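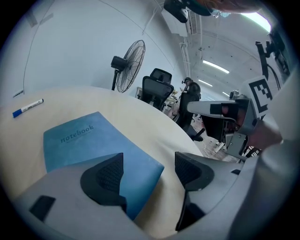 Hello all,

Replying to Shiuli's message from the other day, which I've quoted in full because the archive seems to have dropped it for some people.

> From: Shiuli Haque
> Date: Sun 19 May
> Subject: mesh pads or plain pads on the hand-held grippers?
>
> Hi everyone,
>
> We are about to order finger pads for two pairs of hand-held grippers and I'd like to hear from anyone who has used both kinds. The choice is between the plain silicone ones we have now and the black mesh-faced ones that Graluvby sells as a drop-in part.
>
> Our tasks are mostly table-top: picking up pens, moving books and notebooks, opening small boxes. The plain pads are fine on boxes. On anything with a cloth or card cover they either slip or they grab so hard that the cover creases.
>
> Questions:
>
> 1. Do the mesh pads wear out faster?
> 2. Do they hold thin flat things lying on a table any better, or is that all down to the fingertip shape?
> 3. Has anyone had trouble with the marker on the second gripper being lost when the two come close together?
>
> We are running the Hendeditz recorder, version before last, if that matters.
>
> Thanks,
> Shiuli

Shiuli, we have been through much of this over the past few weeks, so I'll take your questions in order and then add a couple of things you didn't ask.

**Wear**

Yes, they wear faster, but not by enough to put me off. We did 3000 grasps on one pair of mesh pads before I changed them, and I could probably have left them on. The mesh goes shiny at the tip first, then starts to lift along the bottom edge where the pad wraps round the finger. When it lifts, change it. I tried gluing one back down and the glue soaked through and made a hard spot, and that pad was worse than a plain one from then on.

The plain pads last longer but they pick up dust, and we found we were wiping them several times in a session. The mesh ones I brush with an old toothbrush at the end of the day. If you count the cleaning, I'd say the two come out even on effort. On price the plain ones win.

**Thin flat things**

This is the part I can be most useful on, as a notebook lying flat on a table is one of our standard tests. We use a round table for it and both grippers, one in each hand. The task is to get the notebook off the table, turn it over and put it down again. There is a whiteboard marker on the table as well, for the pen-picking part.

We did 163 attempts in all, split between the two pad types, same operator. The short version is that the pads matter less than I expected for the lift and more than I expected for the turn.

For the lift, you need to get a fingertip under the cover, and neither pad does that from straight above. The mesh pad has a rounded nose and so does our plain one, and both just push the notebook along. What works is to slide it until one side hangs over the edge of the table and then pinch the overhang. On a round table this is easier than on a square one if you go for a corner, as the corner clears the edge early. The other way is to hold the notebook still with the second gripper and work the first one in at the spine. That takes longer and the operators dislike it.

For the turn, the mesh is clearly better. With the plain pads a notebook held at one corner tends to swing round under its own weight, and you end up chasing it with the other hand. With the mesh pads it mostly stays where you put it. I had 7 drops with the mesh over the whole run. I stopped writing down the drops with the plain pads partway through the second afternoon, so I can't give you a fair figure for those, but it was a good deal more. I know that's poor record keeping and I'd do it again properly if anyone wants the comparison for something serious.

Creasing: no creases from the mesh so far on card covers. I did get a faint pattern pressed into a very soft paper one, which went away overnight.

For the marker pen there was nothing in it. Both pads pick it up every time if you come at it square across the barrel. If you come in at an angle, both roll it.

**Losing the marker**

Yes, and this took up more of my time than the pads did. Our markers are the usual black and white square sort, on the upper side of each gripper, and the camera on one hand needs to see the marker on the other. With the wide lens it's in view most of the time. The trouble comes in two situations.

The first is when the wrists turn in towards each other, as they do in the notebook turn. The marker goes edge-on and the recorder drops it. Tilting the marker plate back a little helped. We used a printed wedge under it, and I'm happy to send the file.

The second is glare. If your room has strip lights on a white ceiling, or a window on one side, the marker can wash out at certain angles. A matt print fixed this for us almost completely. Ours had been laminated, and I'd recommend not doing that.

The older Hendeditz recorder does matter here. In the version you have, once the marker is lost for more than 2 seconds the whole take is flagged as bad, even if it comes back. The current one only flags the gap. We got a lot of takes back by re-running the old recordings through the newer version, so don't delete anything yet.

**Things you didn't ask**

Cables. Ours run up from a bracket on the gripper, and if the cable is stiff it pulls on the wrist and you can see it in the tracks as a slow drift. Leave a loose loop and tape it to the forearm. Long sleeves are fine as long as the cuff doesn't ride over the trigger.

Moving things in the background. We had a pedestal fan fairly near the table for the warm days and I was worried the turning blades would upset the visual tracking. I ran the same task with it on and off and couldn't find any difference. People walking past close behind the table did make a difference, particularly when the wall on the other side is plain and there is little else for the tracker to hold on to. We put a few patterned sheets up and that sorted it.

Finger gap. When you swap pads, do the open/close calibration again. The mesh pads are thicker than the plain ones, by very little, but enough that the recorder thinks the gripper is still slightly open when it's fully shut. I missed this the first time and had to correct a day of recordings by hand.

Someone on the list (I think from the Dimitriou group, apologies if I've got that wrong) mentioned last year that they cut their own pads from sheet mesh and skipped the Graluvby part. I tried this once. It's cheap and it holds well, but getting two to match was fiddly, and with mismatched pads the notebook twists as you close on it. If anyone has a decent template I'd try again.

So for your tasks, Shiuli, I'd buy the mesh for both pairs and keep the plain ones in a drawer for the boxes. Order a spare set. Delivery was slow when I last bought from them.

I haven't tried the Flirnthorpe fingers with the thin metal lip at the tip, which are meant for this sort of flat pick-up. If anyone has a pair they could lend for a week I would run the same notebook task on them and post the results here - with the drops counted this time. I'd want to know in particular whether the lip marks the table.

The wedge file is too big for the list, so write to me off-list and I'll send it. Say which gripper body you have, as the screw spacing is different on the older ones.

Regards,
R.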